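We use cookies to see how people use this site. By carrying on you agree to this. Accept / Manage settings

Who still mends their clothes in Gisavcombe? My second-year project report

Perla Meléndez

I grew up in a house where socks got darned, so I picked mending for my project thinking I already knew the answer. I didn't, and the write-up below is mostly me changing my mind. 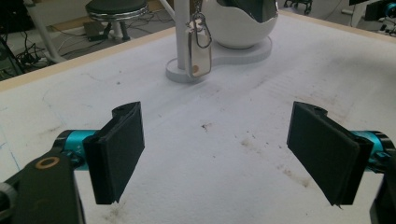 Where the idea came from

My gran kept a biscuit tin of buttons and could put a new zip in a pair of trousers while watching the snooker. My mum can do hems and not much else. I can sew on a button if somebody threads the needle for me (my eyesight, not my fault). So in three generations we've gone from zips to buttons, and I wanted to know whether that was just us or whether the whole town had slid the same way.

Gisavcombe is a decent place to ask because it used to have a shirt factory, and lots of older people either worked there or had a mother who did. It also has two charity shops, a market with a fabric stall and a bus to Nenbridge, where all the cheap clothes shops are. My question ended up as: do people here repair clothes at home, and if they don't, what stops them?

What I did

I made a paper questionnaire with 30 questions, which my tutor said was far too many, and she was right. Most people gave up on the second page. I cut it down to the bits I really needed, which were what you last mended, who taught you, what you do with something that rips, and whether you own a needle. Then I stood by the fabric stall on market mornings in December with a clipboard and very cold feet, and left copies at the library and the launderette too.

I also did three longer interviews. One was with Mrs Lazăr, who does alterations from her front room. One was with Mr Pudis, who worked in the cutting room at the shirt factory until it shut. The last was with a girl from my course who buys nearly everything new and was very good-humoured about being my "other side". All three said I could use what they told me.

What people said

The first surprise was that nearly everybody owned a needle. They came in hotel sewing kits, Christmas crackers, a drawer in the kitchen with the dead batteries. Owning one and using one were very different things though! Plenty of people told me about a coat or a pair of jeans that had been waiting on a chair for months. One man had been meaning to fix the same pocket for so long that he'd stopped putting things in it and used the other one.

The second surprise was about age. I had expected a straight line, with older people mending and younger people not, and it was much messier. Several people in their sixties told me quite cheerfully that they'd hated being made to sew at school and had never touched it since. Meanwhile some of the keenest menders were students who had learned from videos and liked the stitches to show. One had put orange stars over the elbows of a grey jumper and I was a bit jealous.

Mrs Lazăr gets mostly trousers. She says people bring her things they could do themselves in a few minutes, and they know it, but they're scared of making it worse. She charges 815 pence for a plain hem, an odd amount she arrived at by putting her old price up a little at a time and never rounding it off. That stuck with me, as you can get a new pair of leggings in Nenbridge for less than that. She doesn't blame anyone for it. She'd just like to see people have a go on an old tea towel first.

Mr Pudis talked for nearly two hours, mainly about cloth. He thinks people gave up mending when the cloth got thin, and he had me hold one of his old work shirts next to the one I was wearing. His was heavier and much more tightly woven. He reckons a darn needs something sound around it to hold on to, and with a thin T-shirt the hole just opens again next to the stitches. I hadn't thought of that at all, and I'd been writing as if it was all down to skill or laziness.

What I think it means

I think there are several reasons mixed together and I can't pull them apart with a questionnaire this small. Price is in there, and so is confidence, and so is the cloth. Time came up a lot, but people who said they had no time also told me about whole evenings of television, so I'm not sure time is quite the right word. Maybe it's more that mending doesn't feel like a normal thing to do of an evening any more.

What went wrong

Standing next to a fabric stall was a daft place to find people who don't sew. I only noticed when I'd finished, and it must have tilted my answers. The launderette sheets would have helped balance it, but most came back blank or with shopping lists on the back. I'd also ask fewer questions from the start, and I'd record the interviews, as my notes from Mr Pudis are very hard to read after the first page.

If I carry this on next year I'd like to give a few people the same torn shirt and see how each of them goes about fixing it. Mrs Lazăr has already said she'll judge.

Sign up to our newsletter for more student work. Enter your email address. Subscribe. No thanks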